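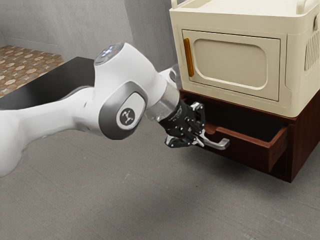 4.2 Response to the reminder offer

We sent the offer to 1,000 lapsed customers of Lundent, a mail-order supplier based in Prurkcombe. None had placed an order since May. Of these, 600 received a printed card and the rest an email with the same wording. The card brought back 146 buyers. Figure 2 gives the weekly orders for both groups.

Most returning buyers chose an item they had bought before. Few used the discount code, although it was printed on both sides of the card. The Amato stores ran a similar offer without a code, and we compare the two in Section 5. Orders placed by telephone were left out, as Lundent does not record what prompted them.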